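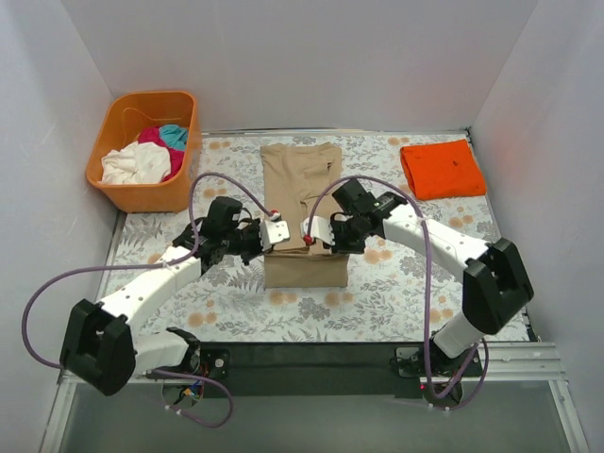 Our reader from the Skirnard group asked whether folding a thing in half first really matters, or whether we had just grown up being told so. We had to admit that all of us had grown up being told so, and that is more or less how this project got going last May.

For the Katsaros household skills course we wanted to find out which way of folding leaves a garment flattest in a drawer. We folded 33 garments, each of them 3 times, and wrote down the height of every stack in the notebook (the notebook got coffee on it, sorry, but the numbers are all there!). The method we called Poltine starts with a long fold down the length, and the method we called Lekberg starts by bringing the hem up toward the top.

Plain cloths were easy whichever way we went. Tan and beige clothes gave us more trouble than we expected – the creases are pale on pale, and you have to bend down to find the old fold line before you make a new one.
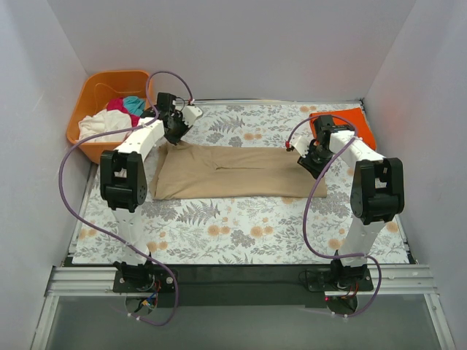 Beige garment laid out lengthwise, folded orange cloth at right, basket in the back corner.

Smoothing took up most of our time. We worked from the middle outward with flat hands, and a bunched end always went back to the start, even when it was nearly dinner and we were all tired of looking at laundry. Poltine gave the lower stack for long garments, and Lekberg was better for the short ones. We would like to try towels next, if the course will lend us the table again.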